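Kiltside water rates to move to tiered billing in March

Households in Kiltside will be billed for water in three tiers starting in March, replacing the flat rate that has applied to all residential meters. The change was approved on Tuesday and covers 2,076 metered connections in the town. Commercial accounts are not affected.

Under the new schedule, the first 2,000 gallons used in a billing month are charged at the base rate. Use above that level is charged at a second rate, and a third rate applies to high-volume accounts. The fixed service charge stays the same. Ciltard, the utility that runs the network, said the base rate will be lower than the current flat rate and that accounts staying within the first tier will see a smaller bill.

Meter readings will be taken remotely where the equipment allows it. So far 1,028 connections have the newer Teno meter, which sends a reading once a day. The remaining meters will be read by hand until they are replaced, and the billing month for those accounts will run from one visit to the next, adjusted to a standard length before the tiers are applied. 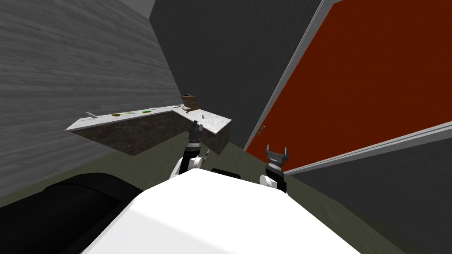 Residents who wrote to the utility during the comment period objected mainly to the treatment of large households. A family of six, one of them wrote, will pass the first tier on cooking, laundry and showers alone, and should not pay the same rate as a house that waters its lawn every night. Ciltard replied that a household allowance can be requested on a separate form and will raise the first-tier limit for approved accounts.

Customers have 21 days from the date printed on the first tiered bill to dispute a reading. Leak adjustments will still be available once per account per year, with a repair receipt.

Accounts in the Amini district, which is supplied from a separate well, will remain on the flat rate until the connecting main is finished. Allowance forms can be picked up at the Ciltard billing office or requested by mail.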